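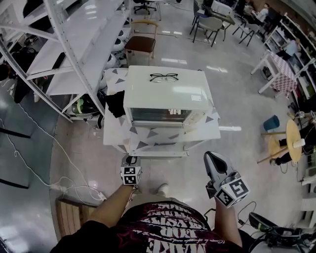 **What does the Prustotville Wage Index measure?**

Hourly pay, before taxes, at 186 employers inside the city limits. We ask each of them every February what they pay people who aren't managers, and we publish the median. Tips are reported on a separate line, where readers may believe as much of it as they like.

**Why the median? My boss says the average looks better.**

It does look better. When Karras moved its regional office downtown, the average wage in Prustotville jumped and everybody's rent went with it, while the typical cashier got the same check as the week before. The median barely moved. We trust the number that was bored by the news.

**Who puts this together?**

Ifigeneia Kokkinos runs the survey and Timo Vogler writes it up for *Trinder*. Complaints about the math go to her, and complaints about the adjectives go to him. He gets more mail.
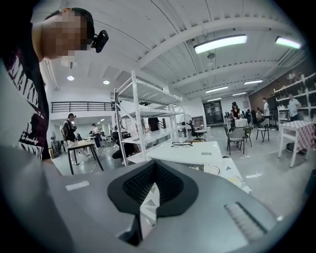

*Eyeglasses on the table, Prustotville.*

**Do you count temp workers?**

We do, under the agency that signs the paycheck. If you mop floors at Karras but are paid by Edeo, you're an Edeo worker in our tables. Karras likes this arrangement. It makes their line in the report very handsome.

**Wages went up last year. Why do I feel poorer?**

You may well be poorer. The headline figure isn't adjusted for prices. Table 9 is, and it's a gloomier read, so most of the phone calls we get are from people who haven't turned to it yet. Overtime is another wrinkle: we leave it out, so if your hours were cut and your rate went up a little, the index thinks you had a fine year.
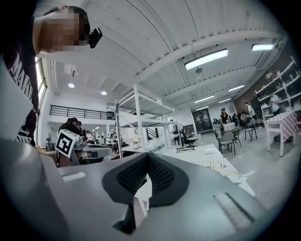
Benefits are out too. We tried to price them once, got 26 different answers to the question "What does your health plan cost you?" and went back to wages. Employers who improved their dental coverage have written to us with some feeling on this point.

**How far back do the numbers go?**

The survey itself is young. For anything older we rely on mill payrolls, the earliest from 1880, and those list some workers by first name and one only as "the tall one." We wouldn't draw a trend line through that. 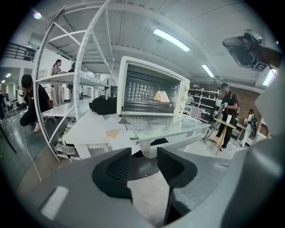
*Trinder*, No. 26, p. 9

**Can I see what my own employer reported?**

Sorry, no. Firms answer on the promise that we'll keep their forms to ourselves, and the named lines in the report belong to companies that signed a release. You could try asking your coworkers what they make. It's generally legal, it's free, and lunch will be lively.

**When is the next one out?**

Forms go out in February. Publication follows when the last employer finds the form.

Page last updated October 31, 2024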